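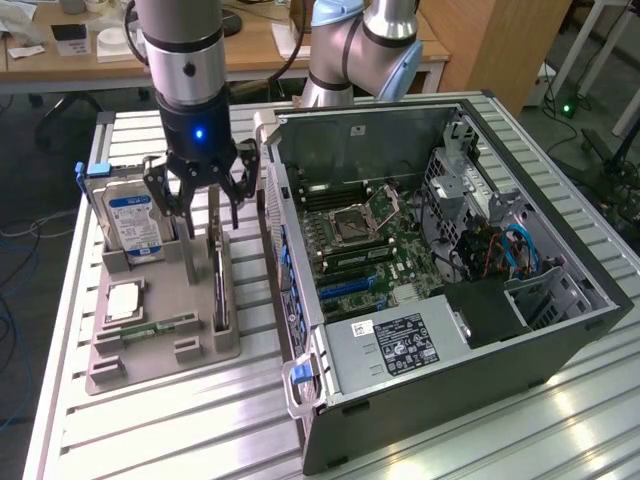 Joyce Mbwambo said the memory question should go first, as it held everything up last time, and could we please not do the website again until the end. Agreed.

**Memory.** Gamau list has 121 modules on it, shelf count doesn't match. Joyce thinks the short ones got put in with the laptop stock. Someone to go through both boxes before the Lins order goes out – Joyce will do it if she gets the key. No more buying until that's sorted.

**Drives.** All 3.5-inch drives to be wiped before they go in a machine, not after. Wiping log is behind, last entry 1637. Labels stay on. Discussion about whether to keep anything small at all, went on a bit. Decided yes for now, look again in February.

**Processors.** Keep them in a holder or a tray until the socket is open and ready. Two came back from Wosano with marks on the heat spreader, may have been like that already. Old paste to be cleaned off the same day. Lever up, chip in, lever down, don't force it – goes on the wall sheet.

**Towers.** Work on them lying flat with the side panel off. Panels to be marked with the job number in pencil, we have nearly 11 spare panels and no idea which case they fit. Cables tied back before the lid goes on. SATA leads: any colour, stop sorting them by colour please, it takes for ever.

Job 2298 still open. Boots, then doesn't see the second drive. Tried a diffrent lead, same. Next thing is the other port, then the power side.

**Orkberg.** They want a date for the next batch. Not given one. Joyce to ring and say end of the month if the memory turns up.

**Website.** Ran out of time.

AOB – the small screwdrivers. Put them back. Also the bin for dead boards is full agian, needs taking down.

Next meeting same time, 4.30, bring the drive log.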